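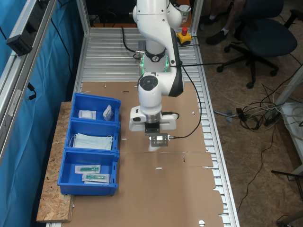

Section 1. Cannabis Storage and Access at Residential Sites

Site: Lapointe House
Date of inspection: 2019-05-19
Form: Grelex Youth Recovery Services, Substance Safety Checklist

Each item is marked Met, Partly Met or Not Met. Comments are required for any item not marked Met.

1.1 No cannabis product of any kind is kept in resident rooms.
Met.

1.2 Items taken from residents at intake are sealed, labeled and logged.
Partly Met. The log showed 40 entries for the review period. Two bags had labels with no intake number. Staff corrected both during the visit.

1.3 Edibles, vape cartridges and concentrates are logged by type.
Not Met. All three are entered as "marijuana product." Clinical staff need to know the form, and the strength where the package gives it. The revised log sheet must be in use within 30 days.

1.4 The locked cabinet is under the control of the shift lead.
Met. The key was signed out correctly on all shifts reviewed.

Section 2. Screening and Response

2.1 Every new resident is asked about cannabis use, including age at first use and how often.
Met.

2.2 Every new resident is asked about past paranoia, hearing voices or other signs of psychosis.
Partly Met. The question is on the form – page three – but was left blank in six files. A blank answer may not be read as "no."

2.3 Suicide risk screening is completed on the day of arrival and repeated after any report of relapse.
Partly Met. Arrival screening was complete in every file. Repeat screening was missing in one file and was done the same afternoon.

2.4 Crisis line numbers are posted by each resident phone.
Met. The poster on the second floor is faded and should be replaced.

2.5 Night staff can state the steps for a resident who is confused, frightened or talking of self-harm.
Met. Staff on duty gave the steps in the right order – stay with the resident, call the on-call clinician, call emergency services if there is immediate danger.

Section 3. Family Information

3.1 Families receive the Castitz handbook at intake.
Met. The December printing is in use. Older copies in the front office should be discarded.

3.2 Families are told whom to call if symptoms return after discharge.
Partly Met. The discharge sheet lists the daytime number only. Add the after-hours number.

Follow-up: written response on items 1.2, 1.3, 2.2, 2.3 and 3.2 to the Gesier regional office. Item 1.3 will be checked again on site.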